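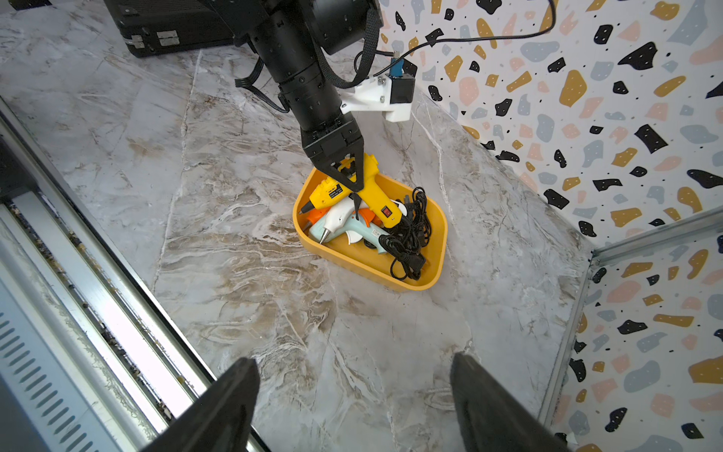

Mending the mending night

Posted in December 2018

We held the last repair night of the year at the Olton hall on Tuesday, and I said I would write up how the year went before I forgot it all. I've been putting this off for a few days, so apologies to Yvette, who asked twice.

For anyone who hasn't been, we open the side room from half past six and people bring in things that have stopped working. Lamps, toasters, chairs with a wobbly leg, jackets with broken zips. You sit with whoever is helping you and you do as much of the job as you can manage yourself. It doesn't cost anything. There is a tin for parts.

We started in May with two trestle tables and my own toolbox. I expected toasters. What we got was clothes, so many that Shahnaz Paul ended up bringing her second sewing machine and leaving it in the cupboard between sessions. She can put a new zip in a child's parka in the time it takes me to find the right screwdriver. If you are bringing a coat, please wash it first and empty the pockets.

Chairs were the other surprise. Most kitchen chairs fail the same way. The glue in the joint dries out, somebody leans back, and the rung works loose. People then squirt more glue over the top of the old glue, which holds for a week. The old stuff has to come off first. I scrape it with a blunt chisel and wipe the joint down with warm vinegar, let it dry properly, then use ordinary white woodworking glue and clamp it overnight. That means chairs stay at the hall until the next day, and you'll need to arrange pickup with me. Hot glue is fine for craft jobs and for tacking felt pads or a bit of loose trim, but please don't use it on a chair you plan to sit in.

Habibur Wanigasekara has been doing the electrical side. He used to service commercial kitchens and he's strict, with good reason. Anything with a mains plug gets tested before it is opened and again before it leaves, and if he says it's finished, it's finished. He turned away a heater in September that the owner was quite attached to. There was some grumbling. He also won't touch microwaves, so leave those at home.

We had one bad night, in October, when the hall had been double-booked with a choir and we were moved to the foyer. The light was poor and the door kept opening. I sent a few people home with their things still broken and felt rotten about it. The bookings are now on paper as well as on the computer.

Money. We spent a bit over $3000 across the year, most of it on insurance and the room. The rest went on thread, fuses, glue, sandpaper and a decent set of clamps. I bought cheap clamps to begin with and the handles stripped, so that was money spent twice. The tin covered less than I'd hoped. Fereshteh Rezaei is looking into a small grant from the city and will know by spring.

A few things I'd like to change. We need a proper sign-in sheet, because at the moment people queue by standing near whoever looks least busy. I'd like a table for small kids with some colouring. I also want labels on all the drawers, having spent most of one evening hunting for a 3 mm Allen key that was in with the buttons.

Next year we go back to the first Tuesday of the month, skipping January. Bezawit Tsegaye has offered to run a short darning lesson at the February one, starting at seven. She has room for eight people and will bring wool, but bring your own socks. Dark ones are harder to learn on.

If you left a green table lamp with a brass base, it works now and is on the shelf above the coats. I'm at the hall most Saturday mornings.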